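Oct 31, 2020
Preltside workshop – Tufa cell, CPU handling station

Picking up from the note in the February book. Cell down since first thing, gripper not closing square. Left finger a hair behind the right, so the CPU tips as it's picked and sits crooked over the socket. Don't want that anywhere near the pins.

Air first
Filteo unit on the supply was clogged, element gone brown. Changed it, drained the bowl. Pressure came back up but fingers still uneven, so not only that. Old element kept in the tray if anyone wants a look.

Fingers
Took both off. Muck in the slide on the left side, cleaned out with a dry brush and lint free cloth, tiny bit of grease. NO spray near the pads, we did that once and had to scrap them. Bolts back in finger tight, closed on the gauge block, then nipped up in turn. Left side wanted a shim, used the thin one from the Potholm kit. Only two of those left, order more.

Camera
Wrist camera bracket hadn't moved. Wiped lens. Re-ran the calibraton anyway, 12 poses, fine.

Teach points
Approach height was 10 mm, left alone. Grip force down a notch, check again once the pads bed in. Cycle counter reset, last service was 300 cycles back and the one before went 174, so the interval wants to be shorter than what's on the sheet.

Dry runs OK with the dummy block. Then a real processor on the Dell board, still in its case – load plate has to be right up before the arm comes in, there's no sensor for it. Speed at the lowest setting, hand on the stop. Clearance to the memory slots either side is what I keep watching, the fingers are chunky and the banks are close. Cables up by the drive cage want keeping back too, clip them before starting.

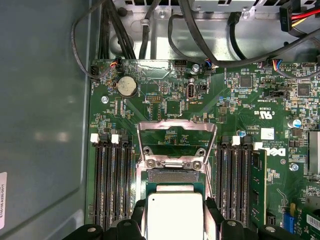 Still to do
– order shims and a spare Filteo element
– new service interval on the sheet by the cell door
– load plate check into the start up list, in capitals
– look at slimmer fingers, ask Potholm what they do
– grease is nearly out
– put the torque driver BACK in the Tufa drawer pls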